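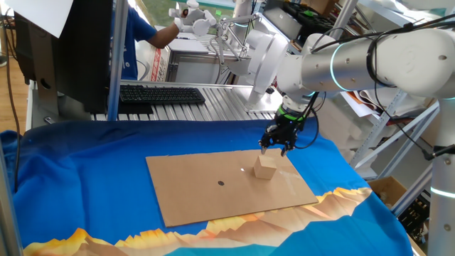 Wanted: people to help us drop fewer blocks

Skoramov is taking on paid operators for a follow-up study at our Clamgate lab, starting in March. The job is to pick up a small block with a robot arm and put it down on a black dot. You steer by hand controller. A bright nine-year-old could explain the task to you, and we still managed to get 113 faults out of it.

What went wrong

The first round ran to 1088 attempts. Most were fine. In the bad ones the gripper let go early, or the arm kept sinking after the operator had stopped moving, and pressed the block into the cardboard until the safety stop tripped.

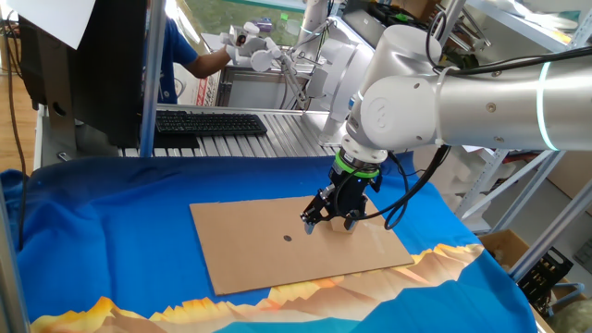 Silviu Iordache went through the logs and found a lag between the controller and the arm that came and went as it pleased. We had been blaming the operators. We have apologized to the operators. One of them, Georges Zoubi, has agreed to come back and train the new ones, so be nice to him.

The lag is patched. Whether it is fixed is what we would like you to find out.
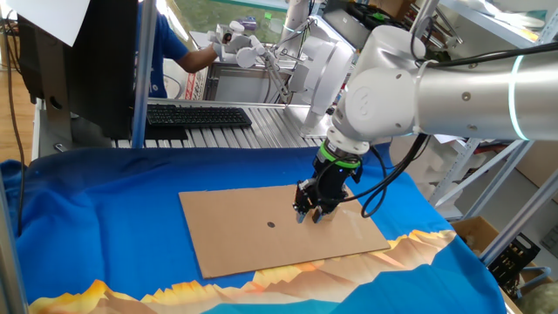
What you would do

Sessions last 20 minutes, with a break after each one, up to six a day. You move the block, then fill in a short form on anything that felt slow, jerky or rude. Keep your hands off the table while the arm is powered. If it does something you didn't ask for, hit the stop first and write it up second.

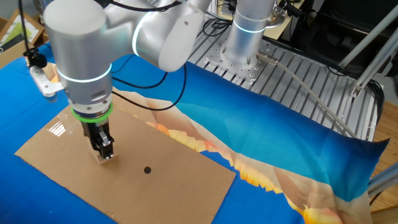
Block held over the cardboard, Clamgate lab.

Who we want

Adults with steady hands and some patience. No robot experience needed. Gamers welcome, though the last batch found it slow. You must be able to stand for a full session and be willing to say "that was the machine" out loud.

Pay is by the session, including sessions the robot ruins. Lunch is from Stultby downstairs and we take no responsibility for it.

To apply, write to Rania Moussa at Skoramov, room 653, with a few lines about yourself and the hours you can do. Safety questions go to Jeanine Postma, who reads all the fault forms.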